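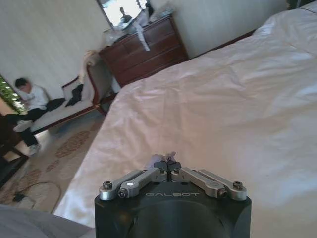
Fabric is where every two-finger gripper I've ever tried starts to look a bit silly, and that was the first thing I wanted to talk about when I sat down with the lead tester at Coreck, a small outfit that does nothing but compare grippers for people who are about to spend money on one. Rigid blocks, cups, tool handles, fine, most hands can cope. But a bed with a satiny sheet on it? The fingertips come together almost edge to edge, a little tuft of lavender-gray cloth bunches up just past them, and you can't tell from the wrist view how much of it is really held. "That is my least favorite moment of any trial," the tester told me. "I've got two black tips and a crumple. Do I have one layer or three? Did I catch the sheet too? I'd love to know!"

We talked on a Friday, over very strong coffee, in a room with more cable than furniture. I'd come to hear about the new comparison Coreck is putting together, which pits parallel-linkage hands against a softer three-finger design from Tindura and a suction-and-pinch thing that goes by the name Ateş. (I asked how to say it. Ah-tesh. I'd been getting it wrong for months.)

I wanted to know why they bother with bedrooms at all, when a bench would be so much easier. The tester laughed at me a little. "A bench is flat and it's lit from the top and it doesn't shine back at you. Cream satin changes color three times between one side of the bed and the other. It's pinkish in the middle and then it goes blue toward the edges. If your software is looking for the edge of a pale cloth on a pale sheet, good luck." They've logged 1923 grasps on cloth so far, and the bedding ones are easily the messiest of the lot.

So how do the hands compare? I got a long answer, and I'll try to be fair to it. The linkage grippers are the ones the tester keeps going back to. Four bars, mirrored pairs, the tips stay more or less parallel as they close, and you can predict where they'll meet. "I know where the pinch is going to be before I get there. With the soft fingers I'm guessing until they touch." The soft three-finger hand was better on anything thick, towels especially, and much kinder to loose weave. On thin slippery stuff it tended to push the cloth along in front of it like a little snowplow. The Ateş was brilliant for picking a single layer off a stack and pretty hopeless once the cloth was already crumpled, because the cup couldn't find anything flat to sit on.

I asked about bulk, which is my own hobbyhorse. Some of these housings are huge in the wrist view! You get the big black shoulders taking up the bottom of the picture and you're supposed to work around them. The tester was more relaxed than I am. "You get used to it. I'd take a fat housing with the fingers in plain sight over a skinny one where the tips hide behind a bracket. Show me the tips, show me what's just past the tips, I can work with that." Fair enough, although I still think somebody could shave a bit off the corners.

Cameras came up next, and we spent way too long on them. Coreck has been swapping two wrist cameras back and forth on the same arm, one wide and one narrow. The wide one sees half the house. Everything leans, the dresser leans, the walls have a slope on them, and if there's a mirror in the room you get a second, darker version of somebody in it to confuse your person detector. The narrow one gives a lovely close look at the weave and no clue where the mattress ends. I asked which they'd keep if they could only keep one, and the tester didn't hesitate. "Wide. I can crop a wide picture. I can't un-crop a narrow one."

The controller side was the bit I understood least, so bear with me. They've been running everything through Anuvness, which lets you record a grasp by hand and then play with the closing speed and force afterward. The tester's settings for thin cloth are slow for the last stretch and then a short firm squeeze, with a pause of 400 milliseconds before lifting. Shorter than that and the cloth slid. Longer made no difference except that everyone in the room got bored. I asked whether the same numbers worked on all the hands and got a flat no. "People email me asking for the magic number. There are 143 rows in my cloth settings sheet and I argue with every one of them."

I did get one strong opinion about cables, after I nearly caught my foot in one on the way to the coffee. "Route them, tape them, and then look at the wrist view again," the tester said, "and you'll find another one lying across the carpet." Thin and black on a pale cover is the worst, apparently. One of the hands tried to pinch a cord back in July and held on to it beautifully, better than it had held any pillowcase that morning.

Next up for Coreck is fitted sheets, with the elastic corners. I asked if I could come and watch, and I've been told to bring my own coffee.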